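3.2 Residual Disinfectant and Filter Condition

The second part of the study looked at small water treatment units serving single homes and guest houses in the Clillton district. All of the units drew from private wells and used a sediment filter, a carbon stage and an ultraviolet lamp, in that order. Owners were asked to leave the units on their normal settings for the full test period, which began in March. Filters already in place were kept until they reached the end of their service life as stated in the owner's manual.

Water samples were taken at three points: before the sediment filter, between the carbon stage and the lamp, and at the kitchen tap. Each sample was split. One half was tested on site for turbidity and pH, and the other was sent in a cooled box to the Guimarães laboratory for bacterial counts. Over the whole period 3,438 samples were collected. Those that reached the laboratory more than a day after collection were left out of the bacterial results but kept for the turbidity results.

Turbidity before the sediment filter varied widely between wells and rose after heavy rain. After the filter the differences were much smaller. Units with a filter rated at 5 microns gave the steadiest readings, and these held until the pressure drop across the housing began to climb. Coarser filters let through enough fine matter to cloud the sleeve around the lamp, and in the shallow wells near Gretden a brown film was found on the sleeve at the first inspection.

Lamp output was checked with a hand-held meter at each visit. Loss of output was linked more closely to the state of the sleeve than to the age of the lamp. Cleaning the sleeve with a mild acid brought most units back to almost 1,000 joules per square meter, the level recorded at installation. Where owners had put off cleaning, bacterial counts at the kitchen tap were higher, although the counts between the carbon stage and the lamp were much the same as in other homes. Thái reached a similar view in his earlier work on farm supplies, using a different lamp type.
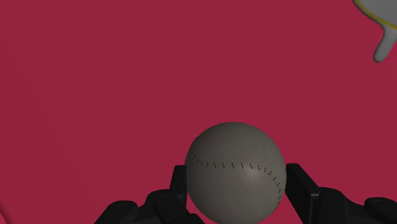

Figure 5. Simulated view of a gray baseball between two black gripper fingers.

The carbon stage gave less consistent results. In homes where water stood unused for long periods, counts after the carbon were often higher than counts before it — a known effect of growth within the carbon bed. Flushing the unit before use lowered the counts but did not bring them down to the inlet level. The Jutis units, which have a smaller bed and a faster flow, showed the effect less strongly.

Cremilda Lopes carried out the owner interviews. Most owners knew when the lamp was due for replacement, and few could say when the sleeve had last been cleaned. The maintenance records are treated separately in Section 3.3, together with the cost of replacement parts.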